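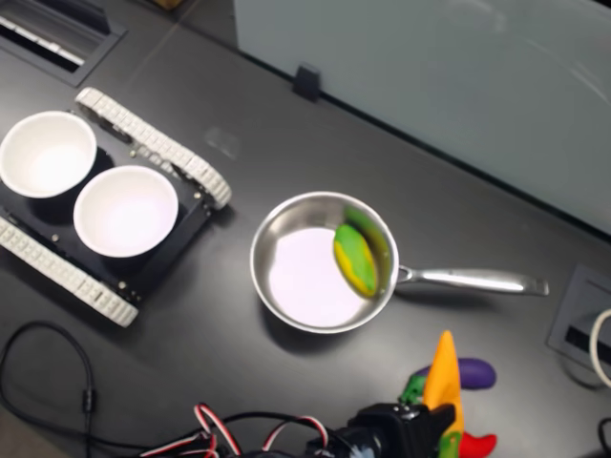 How far can a first-day news report of a shelling be trusted to say who fired?

Less far than its wording suggests, and least of all where the only people quoted are officers from one side of the line.

4.2 Blame in early reports

Lau's model of ceasefire reporting assumes that errors of blame are scattered and will cancel out over a large enough set of stories. We see little to support this. The Clanolex archive holds 2,285 reports on the truce between the Himton garrison and the hill militias, and its size has been offered more than once as proof of its worth. Size does not help if the same claim is counted many times over. A statement read out by a garrison spokesman in the morning may appear in the archive under several outlets by nightfall, each time as a separate report and each time scored as further support for the first.

We therefore went back to the 27 shelling incidents that Lau treats as settled. For 11 of them, every report we could trace led to a single military statement. The phrase "officials said" was often dropped in later versions, so that a claim by one party had become a plain fact by the time the incident was coded. Lau's coding rules have no way of marking this change, and the paper does not discuss it.

Erdem has replied that local stringers working for the Türkmen agency would have caught any gross error. Perhaps they would, had they been allowed near the sites. The road through Prarneck was shut to reporters for much of June, and stories filed in that period rely on telephone calls with people who heard the shelling from some distance. Hearing a shell land is good evidence that it landed. It is poor evidence of where it came from, and the stringers themselves were usually careful to say so. Their editors were less careful.

A further problem lies in the treatment of silence. Where the militias made no statement, the archive enters the incident as "undisputed". We can think of several reasons why an armed group might say nothing to the press, and agreement with its enemy's account is only one of them. Erdem grants the point in a footnote but keeps the label in the main tables, where it goes on to affect the monthly scores.

None of this shows that the garrison's account was false. Some of its claims may well be right. Our complaint is that the archive cannot tell us which, and that the narrow error margins printed beside the scores hide the fact.

Figure 2. Small stainless steel saucepan holding a toy carrot and a toy corn cob, with a tracked platform to the left.
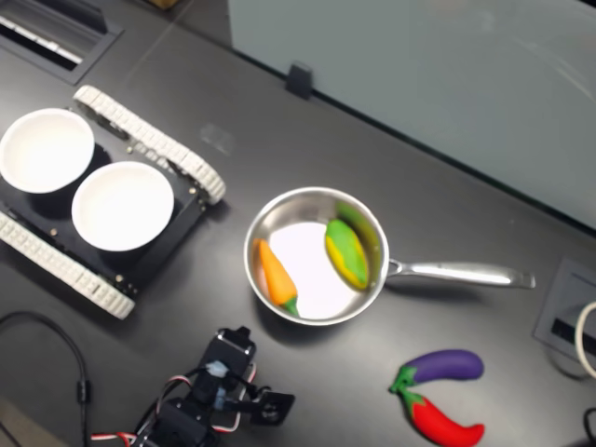

4.3 Corrections and their absence

Corrections are rare in the archive, and those we found were seldom linked to the story they put right. A reader who searches by incident will meet the first version and may never reach the second. Until the two are joined, we would treat any score built on first-day reports as a measure of what was claimed, and we leave such scores out of the tests in the next section.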